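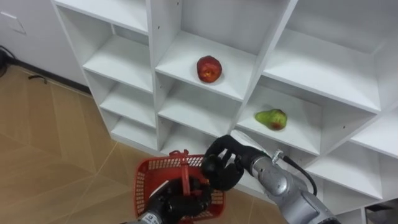 4.2 Placement of loose items in open shelving

Participants at the Istthorpe site (n = 33) were given one white cubby unit each and asked to put away a short list of household goods, fruit included. No bins or labels were supplied. Session length was 13 minutes, set after the February pilot where people ran well over.

Figure 3. Open cubby unit with an apple-like fruit in a central compartment and a pear one shelf level down, to the right. Most of the other compartments visible are empty.

Fruit went in the middle more often than we expected. Lawal's reach-height account would put everyday food between hip and shoulder, and this mostly held – but only for the first item. Second items drifted outward and down, usually by a single shelf. Hardly anyone put two peices of fruit in the same cubby, even when told space was limited. Reasons given at interview: bruising, "looks messy", habit.

Edge columns stayed bare longest. Same pattern in the Serkulix flat-pack trials, though those used closed doors so the comparison is loose. Shelf pins were left at factory height by all but 2 participants; adjustable spacing was rarely noticed untill the debrief.

Colour may matter. Against white shelving red items were found faster on recall, green ones slower, but the order of placement was not fully counterbalanced and we make no claim here. See Section 5 for the Voltia kitchen data.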